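Handout 5, 28 October 2024

# Fixings and joints: reading how a thing is put together

Bring this sheet to both sessions this week. Reading for November is at the end.

## 1. Permanent and non-permanent joints

A joint is permanent if you have to damage a part to undo it. Welds, rivets and most glued joints belong in this group. Screws, bolts, clips and pins are non-permanent.

The choice is usually settled by who will need to open the product, and how often. The Kanance kettle base is riveted and can't be opened at home. The Retcombe garden gate is bolted throughout, because posts move and the hinges need resetting.
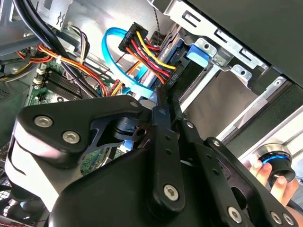
## 2. Threaded fasteners

You should be able to name these parts of a screw: head, drive, shank, thread, point. The drive is the recess that the tool fits into. Slotted drives slip easily under load. Cross-head drives centre the tool better but wear out if the wrong size is used.

An M6 bolt has a nominal thread diameter of 6 mm, and an M8 bolt 8 mm. The number says nothing about the size of the head, and students lose marks on this every year.
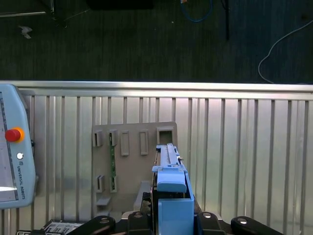

Sheet metal raises a separate problem, as a thin sheet can't hold much thread. The usual answers are a rivet nut, a folded edge or a nut on the far side. Stiffness is a problem too, and it is often dealt with by shape. A corrugated panel like the silver one behind the blue parts resists bending across its ridges far better than a flat sheet of the same thickness. It still bends fairly easily the other way, so the direction of the ridges has to be shown on your drawing.

Plastic parts can take screws directly if the hole is made for it. Overtightening strips the hole — mark these screws on your drawing so that the person assembling the part knows to stop early.

## 3. Choosing a drive

Work through these points before you pick a fastener for the Gonemow project:

- How much turning force is needed?
- Can a tool reach the head in a straight line?
- Will the screw be undone in normal use?
- Does the head need to sit flush?

Write down your answers. A correct choice with no reasoning gets half marks. 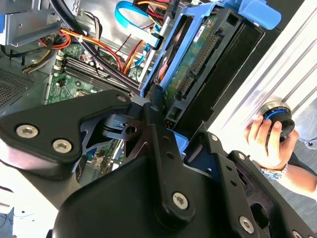 Socket-head screws suit tight spaces, as the key sits inside the head and no spanner has to swing around the outside. They also take a high turning force for their size. The silver hex-socket screws on the black plates are easy to pick out, and each could be reached with a plain hex key from the front. Dirt in the socket is the main drawback, and outdoor products need some way of keeping it out.

## 4. Worked case: the Kirui shelf bracket

The bracket carries a load of 200 N at its outer end. It is held to the wall by two screws, one above the other, 84 mm apart. The load tries to turn the bracket about its lower edge, so the upper screw is in tension and the lower part of the plate is pressed against the wall.

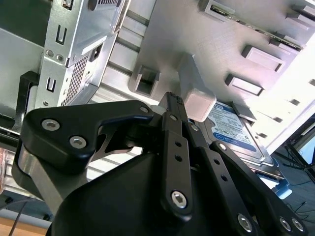 Moving the upper screw further up reduces the tension in it. Moving the lower screw changes very little. In your answer, draw the bracket from the side, mark the load and the turning point, and state which screw you would expect to fail first — a sketch without the turning point will be returned.

## Reading for November

Chapter 6 of the course book, on adhesives. Skip the section on solvents.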